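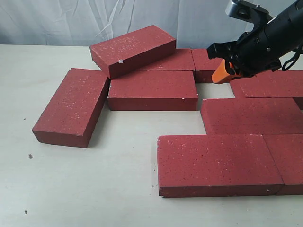 I went to the open day at Ostel at the start of the month and said I would write it up, so I am doing it before I forget the details. They have a unit on the trading estate past the old dairy, with a sign so small I drove by it twice. Parking is round the back. If you go next time, ignore the sat nav, which sends you into the builders' merchant.

Ostel do robot handling for small manufacturers. I had booked a place on the morning session in June, when it was first announced, mostly out of nosiness. I spent a good part of my working life lifting things from one place and putting them in another, and I wanted to see how far along the machines are with that.

We signed in, got a badge and a cup of tea, and were split into groups. Mine was taken round by Remedios Vallejo, who runs the demonstrations. She talked at a normal speed and answered what she was asked. There were 72 of us over the day, she said, more than they had planned for, and by the afternoon they had run out of biscuits.

The first stop was a talk with slides, which I will skip. The second was the brick table, and I stayed there longer than anywhere else.

The job is easy to explain. There is a heap of small red bricks on a table, lying at all angles, one resting on another. The arm has to pick them up one at a time and lay them out in a line. A person would do it without thinking. The arm has to decide which brick it can get hold of first, and from which side, and whether moving it will bring another one down.

I watched it go through the heap several times. It is slow. It comes down, stops a little way above the brick, shifts slightly, then closes. The fingers have orange pads on them, and Remedios passed a spare one round so we could feel it. It was softer than I expected, a bit like the sole of a plimsoll. She said the pads wear out quicker than anything else on the table because the bricks are gritty, and that they had got through 190 of them so far.

On the second run it dropped one. The brick had been leaning and it took hold too near the end, so it swung round and slid out. The arm went back up, waited, and tried again from the other side. That time it held. A man next to me clapped, and then looked as if he wished he hadn't.

I asked why bricks. I had assumed a building firm was paying for it. The answer was that they are awkward in a useful way - heavy for their size, rough, and they chip, so no two stay quite the same. Once the arm can manage those it is moved on to things a customer might want shifted. Remedios also said they are cheap, and I suspect that came into it.

The arm is run by a program they call Nakerier. I did not follow all of what was said about it. As far as I understood, someone guides the arm through the job by hand a great many times, every attempt is recorded, and the program works from the recordings. They had 2219 attempts saved for the bricks alone. Kamol Srisuk had done most of those himself. He let a few of us have a go with the hand controls. I managed to get hold of a brick and put it down again in nearly the same place. It is harder than it looks, mainly because you keep wanting to turn your own wrist further than it goes.

The last stop was a packing line built for a firm called Pollumine, with trays going past behind a screen. It was much faster and much less interesting to watch. I asked whether the people who used to do the packing were still there, and was told they had been moved to checking and dispatch. I have no way of knowing how they feel about that. It would have been good to have one of them there to ask.

Lunch was sandwiches, with a decent egg one. I went back to the brick table afterwards and watched one more run, and it cleared the lot without dropping any.

The next open day is in the spring and booking is free. Wear something warm, as the big doors are kept open and there are only 2 heaters in the whole unit.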